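We use cookies to remember your settings and to count visits. OK / Manage settings

Speaker notes: "The Table Is Never Just a Table"
Posted in September, notes by the speaker
Tuesday evening slot, small hall

(Slide 1, title. Wait for the people at the back to sit down.)

Hi everyone, thanks for coming out. I'm going to talk for half an hour about tables. Specifically about what ends up on them, and how you get it off again. I did this talk once before with a lot more theory in it and people looked sleepy, so tonight it's mostly stories and a few things you can try when you get home.

Quick show of hands: who has a table at home right now with a thing on it that doesn't live there? (Look around. It'll be everyone.) Keep your hand up if there's a cup on it. OK, hands down. I'll come back to the cup.

(Slide 2, the hallway table.)

My first apartment had a hallway table, a narrow one, bought for keys. For about a week it had keys on it. Then it had keys and mail, and then mail and a bike light and a jar of something I was going to return to a neighbor. I cleaned it off every Sunday and by the next day it was starting over. I used to think I was lazy! What I think now is that the table was the only flat spot between the front door and the rest of my life, and everything I carried had to land somewhere.

So that's my first point. Say it slowly. Stuff lands on the first flat spot. If you want the pile to move, move the flat spot, or put something there to catch what lands.

(Slide 3, the Skasis tray.)

I put a tray on it. Mine's a Skasis, which is a small maker near where I grew up, but a baking sheet does the same job. The rule is that the tray gets carried. Once a day, I pick up the whole tray, walk around the apartment with it, and put things back like a waiter in reverse. It takes one song. (If there's laughter, wait. If there isn't, keep going.)

I got this idea from clearing tables at Khương, the noodle place where I worked for two summers. On a busy night we'd have over 200 people through, and the manager had one thing she'd yell from the pass: "Full hands in, full hands out." You never walked to the kitchen with nothing. I still can't cross my own living room without grabbing a glass.

(Slide 4, order of pickup.)

OK, order. People ask me what to pick up first and I have strong feelings here.

Cups first. Anything you could knock over, anything that might have a drink in it. A cup that goes over turns a two minute tidy into a twenty minute one, and it will find your paperwork, I promise you.

Then the small odd pieces. The plastic bit with no name. The cap, the clip, the part that came off something. These are what make a table look messy way out of proportion to their size, and they're the ones we leave until last and then shove in a drawer. Don't shove them in a drawer! Give them one open bowl. When the bowl is full, sit down with it and make decisions.

Then whatever's left in the middle. By then it's usually a lot less scary than it looked, and you can see which things belong together.

(Drink some water here. Last time I forgot and squeaked through the whole second half.)

(Slide 5, surfaces.)

A short detour about the table itself, since I get mail about this. Marble patterns hide crumbs. I love them, they're pretty, and they will lie to you about how clean they are. If you have one, wipe it when it looks fine. Gray is the worst for this. Run your palm across it and you'll know.

Also busy wallpaper behind a table makes everything on the table look busier. I'm not telling you to take down your wallpaper, I have flowers in my own kitchen. But if your table always looks fuller than it is, look up for a second and see what's behind it.

(Slide 6, the table picture. Leave it up for a while and let people look before talking.)

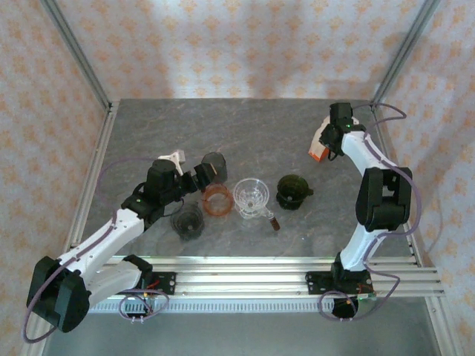

Slide 6: Cup up off the marble pattern, small white and orange piece up too, middle still to go.

Ask the room: what would you go for next? Give them a minute. Somebody always wants to start in the middle, and that's fine, let them argue it out with the cups-first people. Point out the wall pattern, little orange and peach shapes on cream, and go back to what I said about backgrounds.

The other thing I like on this slide is that the cup is smoky and see-through. Dark cups are sneaky on a gray top. I've set a plate down on one.

(Slide 7, where does it go.)

Picking up is half of it. If you're holding the thing and you don't know where it goes, you'll put it down again, and you'll put it down on the table. So before you buy a single box, walk around holding one homeless object and see where your feet take you. That's its spot. Put a hook there, or a bowl.

I used a couple of Erkameck bins for mine. They're fine. The lids annoy me so I took them off.

(Slide 8, homework.)

One table. Only one. Cups, odd pieces, middle. Do it tonight before you take your coat off and then tell me how it went.

(Questions. If the Watex people want the room back by eight, skip the drawer story.)

---

Comments (3)

Went home and did the coffee table with my coat still on. My husband thought I was leaving.

Disagree on cups first, I do paper first so there's nothing for the cup to ruin. But the bowl idea is great and mine is already full.

Could you post the drawer story? We ran out of time and I've been wondering about it since.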